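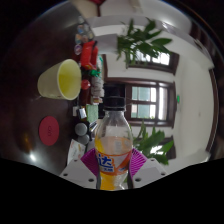

11th April

Up early again and at the long table before my coffee had finished dripping, so I suppose I can stop pretending I'm going to send the Tevik back. I promised Béla Kovács a fair write-up of the kit by the end of the trial, and he keeps telling me that fair means I have to grumble a little, so let me put the grumbles down while I still remember them and tidy them up for him later.

First grumble, the wrist. After a morning of picking up and putting down I can feel it right along the outside of my forearm, the same place that used to ache when I did all that hedge trimming at the old house. The grip handle is made for a bigger hand than mine. Tevik does sell a smaller one (it's in the back of the booklet, in tiny print) but it isn't in the trial box, and I think it should be. If you're going to lend people a tool and ask them to hold it for hours on end, put both handles in! I wrote that in capital letters on the comment card and then felt rude and wrote a nicer sentence under it.

Second grumble, the booklet itself. The setup pages are lovely, big drawings, plain words, I had the thing running in one sitting. Then you get to the part about sending your recordings in, and it's as if a different person took over. I read the page on naming sessions over and over and still got it wrong, and the upload bounced back twice with a message that said only "check session." Check it for what? I called the help line and got a very patient young woman who walked me through it, and she admitted that everybody gets stuck on the same page. Well then, fix the page.

Now the good part, and there is a lot of it. The pads are wonderful. I had my doubts about them when I opened the box, that loud magenta looked like something off a bath toy, but those fine ridges take hold of a smooth plastic bottle as if they'd been waiting for it all day. I used the Zarari kit last November for the same sort of work, and its flat gray pads were a misery with anything round. I spent half my time then squeezing too hard and watching things pop out sideways. With this one I've learned to close my hand gently and let the ridges do their part, and my hand is grateful for it.

So far I've logged 1,873 pickups with the Tevik, which sounds like a great many until you remember that a pickup can be over in a breath. Bottles, cups, little boxes, all the odds and ends I could gather up in the house. Of the last 58 bottle pickups, 2 were slips, both of them when I was tired and came in crooked. I wouldn't hold those against the kit. I wouldn't hold them against me either, at that hour of the evening.

I do like working at this table with the plants close by and the daylight coming in through those dark window frames. It's bright enough that I haven't needed a lamp, although the tabletop is so shiny that it throws the light right back, and I want to ask Tevik if that matters for whatever learns from the recordings. The booklet says to work "in ordinary home conditions" and leaves it there. Mine are about as ordinary as they come -- things all over the table and a Fanta with hardly a mouthful left in it.

One more thing while I think of it. I found that I get a much steadier hold on a bottle if I come in just under the label and keep both fingers level. Higher up, where the plastic starts to narrow, the pads want to ride up toward the cap. It's the sort of small trick I wish somebody had told me on the first morning, and I'm going to ask Béla to put it near the top of the write-up where people will see it.
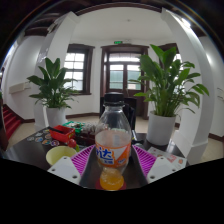

What I'll tell Béla about the price

He asked me to compare the three, so I sat down after lunch with the leaflets and made a proper job of it. The Tevik plan is 44 a month, and that covers the loan of the hand-held gripper, the pads, the phone help and the uploads. The Zarari is cheaper, but you pay for the help every time you call, and I called a lot. Aerts wouldn't give me a figure at all without a sales visit, and I have no wish to give a salesman cake just to find out what a thing costs.

There's also the Praretti pad set, which people keep bringing up on the message board as a swap for the ones that come with the Tevik. I haven't tried it and I'm going to say so plainly. Béla wanted me to write a line about it anyway, and I told him he can write that line himself.

If it were my money -- and by the end of the month it will be, when the trial runs out -- I'd take the Tevik for the pads and the patient young woman on the phone, and I'd hold out for the smaller handle before I signed anything. I wouldn't recommend it yet to a person with sore hands. I thought of my sister-in-law when I wrote that down. She would love the work, she's far neater than I am and never in a rush, but her thumbs wouldn't last until lunch.

For tomorrow

Start with the cups while my hand is fresh. They need a lighter touch than the bottles, and I was squashing the rims by the end of the session today, so no more cups after supper, that's a rule now.

Ask the help line about the shiny table, and about whether I'm supposed to clear things away between sessions or leave them where they land. I've been doing a bit of both and I'd hate to learn that half of it is no use to anyone.

Wipe the ridges with the little brush from the box. Look for the little brush from the box. I had it in my apron pocket this morning and I have a feeling it went through the laundry.

Call Béla before nine, he goes out after that.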